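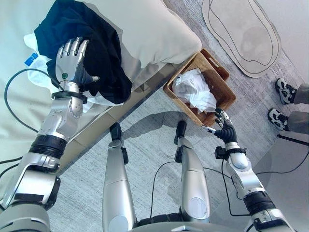
Two Hands, One Laundry Pile
What a week of sorting clothes taught us about fingers, pads and where to put the camera

Laundry is the job everyone wants a robot to do, and it's the job that makes most robots look foolish. A shirt has no fixed shape. It hides its own corners. Two shirts on top of each other look like one shirt until you pull, and then they look like a mistake. I've wanted to spend real time with this problem for years, so when the people at Stetine offered me a week in their test apartment in August, I packed more socks than I needed and went.

The apartment is a bedroom, a narrow hall and a kitchen, built inside a former print shop. The team there doesn't make robots. It tests other people's hands, arms and cameras on household chores and writes up what it finds, in long reports full of graphs and short, blunt sentences. The question on the board that week was simple enough: if you're going to pick up soft things all day, do you want five fingers or two?

The case for five

The five-fingered option was the Majali hand, fitted as a pair on a full humanoid with silver arms and legs. It's a lovely thing to watch. The fingers close one after another, little finger last, and when the hand settles on a heap of clothes it seems to feel its way into the folds (it has touch sensing in the fingertips, so there's some truth to that).

What won me over was how much it can do besides cloth. Give it a woven basket and it will hook its fingers over the rim and hold on. The rim on a basket like that is thick and uneven, and plenty of simple grippers slip right off it. With one hand on the basket and the other on the clothes, the robot starts to work the way I do at home: steady the container, reach for the next thing, drop it in. Two hands with different jobs at the same moment! I must have watched that twenty times and I never got tired of it.

The trouble starts with thin fabric. Lay a pillowcase flat on a sheet and the Majali hand has to do what we do, which is slide the fingers inward until the cloth bunches up between them. On a fitted sheet, the sheet bunches too. Over a set of 200 picks from flat piles, the hand brought up exactly one item 48 percent of the time. The rest were split between nothing at all and two or three things together, with doubles well in the lead.

From crumpled piles it did far better. A crumpled pile gives you ridges to grab, and five fingers will find a ridge almost anywhere they land.

The case for two

The Fullard gripper has two rounded fingers with soft ribbed pads on the inside, and it looks like something designed to pick up eggs. I'll admit I expected to find it boring. By the second afternoon it was my favorite piece of equipment in the building.

The pads are the clever part. The ribs bend when they meet cloth, and each one catches a little of the surface. On fleece, terry and chunky knits this works so well that the gripper can come down at a poor angle, touch the fabric with only part of one pad and still leave with it. Smooth cotton is harder. The team tried three pad materials before my visit and settled on the softest, which wears out fastest. They change pads after 1,000 closes and keep the old ones in a jar, sorted by how badly they've torn.

What two fingers can't do is recover. If the five-fingered hand gets a bad hold, it can shuffle its grip and save things. The Fullard has one move. It opens, backs off and tries again, which sounds slow until you time it, because each try is so quick. Across the whole week it made 886 attempts, more than double what the humanoid managed, and by the end its pile of sorted clothes was the bigger one.

It is poor with the basket, though. It can pinch the rim, but the basket swings on the pinch like a bucket on a rope, and anything piled near the top is liable to end up on the carpet.

Where to put the camera

I'd come to compare hands. The surprise of the week was how much the cameras mattered.

A camera at head height gives you the whole job: bed, basket, floor, both arms, and anyone's feet that happen to be nearby. You can plan with a view like that. You can tell that the dark clothes are on top of something white and that the basket is within reach. But when the hand comes down on a pile, it covers the very spot you most want to look at. From up there, a good grip and a bad grip can look the same.

Move the camera to the wrist and everything flips. You lose the room completely. In return you get the contact itself, close enough to see the nap of the fabric and the creases running out from the point where a pad pushes down. Dark cloth over light cloth is the case the team cares about most, since a gripper that presses too hard will take both layers. The wrist view shows the lower layer starting to gather, and that is your warning. 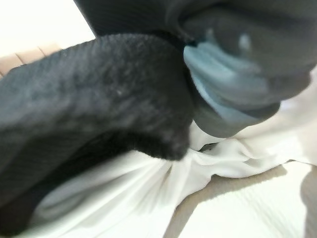

Light, lint and blur

Wrist cameras have their own bad habits. They move whenever the arm moves, so a lot of what they see is smeared. They sit low, which means a bright patch of background can wash out a whole corner of the picture. Black fabric is the worst subject of all, because the folds go so dark that the software can't tell a hollow from a hole. The team's best fix so far has been to slow the arm down for the last few inches before contact. It costs time on every pick and I think it's worth it.

Lint helps, oddly enough. A white speck on a black sweater gives the software something to track as the cloth shifts, and a freshly brushed sweater gives it very little. I suggested sprinkling some on and was told, politely, that this had been tried.

The controller question

Both setups ran on the Sosska controller, and I have mixed feelings about it. Swapping from one hand to the other took less than an hour, most of it spent on cables. That's impressive. I've seen the same swap eat two days elsewhere. The live view puts the head and wrist pictures side by side, with grip force drawn as a thin line under each, and after a morning with it I could call a double pick from the line alone - a small step, then a bigger one, as the second layer came along.

The downside is how it handles a failed grip. Out of the box, Sosska sends the arm all the way home before trying again. For a factory part, fine. For a sock it's maddening, and the team has written its own retry routine that lifts the hand a few inches and goes back in. I hope that ends up in the standard release.

What I'd put on my own robot

If the robot only had to sort, I'd take the Fullard pads and a wrist camera and be very happy. For a real bedroom, with a basket to move and a pillow to lift out of the way, I'd want at least one Majali hand, and I'd live with the doubles.

The setup I'd really like to see is one of each: five fingers on the left to hold and steady, two padded ones on the right to pick. The team has a bracket on order that would let them try it on the same body. They've promised me a call when it's bolted on, and the first load will be towels.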